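Teleop notebook, Darkimier bench
July 1, 2018
Entry by Ilango Marar

Spent the session on demonstrations for the tabletop set. The plan was 10 usable runs by remote control before lunch and 8 more by hand guiding afterward. Got the 10. Got only 2 of the hand-guided ones, notes on that further down.

Started by going back over the wrist camera view, because the last batch from Ostitz had the fingers so far into the picture that the small dishes were hidden right when you needed them. Moved the mount up one hole and checked it with the gripper open over the light blue bowl.
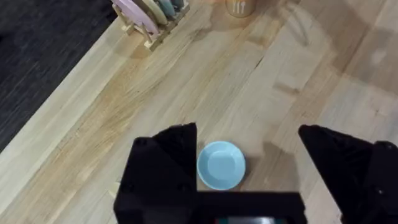 2 min read

Good enough to drive from. With the fingers wide I can see the whole bowl and a fair amount of counter past it, as far as the dish rack. The shadow on the right side of the wood bothers me a little. The Lallov exposure setting is on auto and I suspect it will drift when the arm passes over. Set it to fixed for the afternoon and wrote the value on the card taped inside the cabinet door.

Remote runs: the lag is better since Chacko was updated, but the grip trigger still has a dead zone at the start of its travel. You squeeze, nothing happens, you squeeze more, and it closes too fast. On the first few runs I was closing on the rim at full speed. After that I learned to take up the slack before coming down. Anyone else recording should do a few throwaway grasps first and not save them. I deleted mine.

Also, please stop pausing in midair to think. The pauses get recorded along with everything else and the policy copies them. If you lose your place, abort the run and start over.

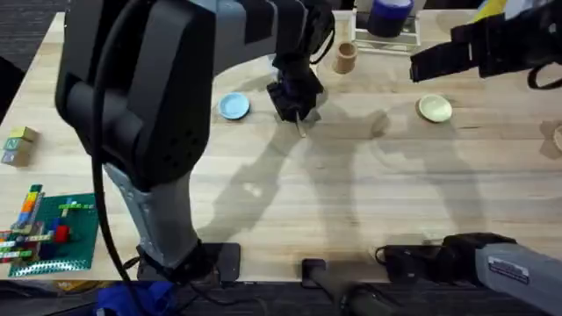
Hand guiding is slower than I remembered. Gravity compensation on the left arm feels light near the base and heavy once the elbow is out over the table, so the path comes out with a sag in it. I tried leading from the wrist and then from the upper link, and the upper link was smoother. The stick task is the one I would keep on remote control for now. With the left gripper pointing down and the stick hanging at a slant between the two plates, a small twist of the wrist swings the low end a long way, and my hand on the arm adds exactly that kind of twist. The 2 runs I kept are both slow but clean. The rest had my weight in them and went in the reject folder.

To do:
Trigger dead zone, ask whether it can be set in Chacko or if it is in the handle.
Redo the payload numbers for the left arm with the current fingers on.
Remaining hand-guided runs, after the payload fix.
Rename the morning files. I left the old Ostitz prefix on them.

Want all of this finished before the August recordings.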